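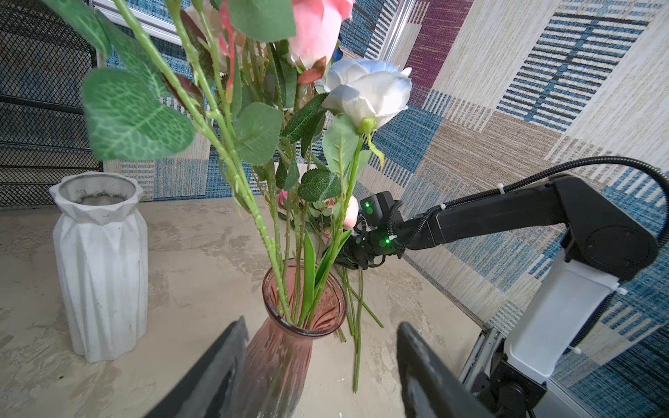
Tip 4: Slow the wrist down before you touch the planner

I do flowers with two arms and I lost most of May to this one, so learn from me! Stems are thin, they cross each other, and my depth map turns them into mush. I kept retuning the planner in Grokus when the fix was a speed cap near the vase mouth.

What I run now:

Cap the wrist at 20 mm per second once a gripper is in among the stems.
Mask out the leaves closest to the wrist camera (big blurry green blobs wreck the grasp scores).
Give a pink see-through vase its own collision shape, drawn by hand. Mine is a plain cylinder, a bit fat.
Keep loose stems on the table out of the target list until the bunch is done.

I replayed 3,000 logged grasps through Wernach with the cap on, and it flagged 18 vase bumps. Still too many, so I'm padding the rim next.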